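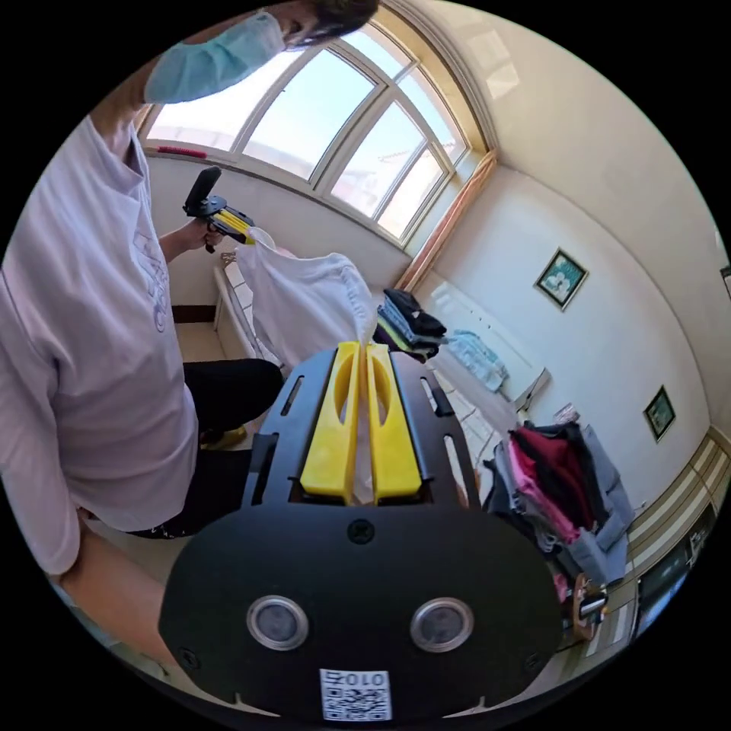 How I Get White Shirts White Again (Without Bleach)

I wear a lot of white. White tees, white button-downs, one white linen thing I bought in Istdale on vacation and have babied ever since. And for years I just accepted that they'd go a sad yellowy gray by the end of summer and I'd have to buy more. Then I started soaking, and now I'm kind of evangelical about it!

My method takes an evening and a morning, and most of that is the shirts sitting in a tub while you do something else.

What you'll need

A big plastic tub or a clean bathtub
Oxygen bleach powder (the kind with sodium percarbonate, not the chlorine stuff)
Your regular detergent
A soft old toothbrush
Dish soap for the collars

I use the Brotik powder because the store near me carries it, but I've had the Vendale one too and couldn't tell you the difference. Read the back of whatever you buy and go with the amount on there. Mine says 76 grams for a tub my size, so that's what I weigh out.

Step 1: Check the tags

Boring, I know. Cotton, linen and most cotton-poly blends are fine. Silk and wool are not, so please keep those out of the tub (ask me about my cream cardigan. Or don't). If there's colored embroidery or a print, dab a little of the mixed solution on an inside seam and wait ten minutes to see if anything bleeds.

Step 2: Do the collars and pits first

Wet the fabric, rub in a drop of dish soap and go at it gently with the toothbrush. Little circles. Body oil is what makes collars go that dingy color, and the soak works a lot better once you've loosened it. Give yellow underarm patches a second round. Rinse the soap out before you move on or you'll have a tub full of suds.

Step 3: Mix the soak

The powder needs warm water to get going. I dissolve it in a pitcher of the hottest water my tap gives, stir until I can't feel any grit, then pour that into the tub and top it up with warm. Leave room for the shirts!

Step 4: Soak

Push everything under. Shirts love to trap air and float up like jellyfish, so I set a dinner plate on top. I start at about eight in the evening and pull them out before breakfast. If the tag or the box gives you a shorter limit, stick to that.

The water may look disgusting in the morning. I find this very satisfying.

Step 5: Wash like normal

Straight into the machine with your usual detergent, whites only. Skip the fabric softener, it leaves a coating that grabs dirt.

Step 6: Dry in the sun if you can

Give each shirt a good snap by the shoulders, smooth the collar flat and hang it outside. From April on I barely use the dryer for whites. If you do use one, look at the stains first, since heat can set whatever's left. Still see a shadow? Back in the tub it goes.

How often?

I do a soak once a month in summer and whenever I remember in winter. The linen one gets a shorter soak, a couple of hours, and so far it's holding up fine.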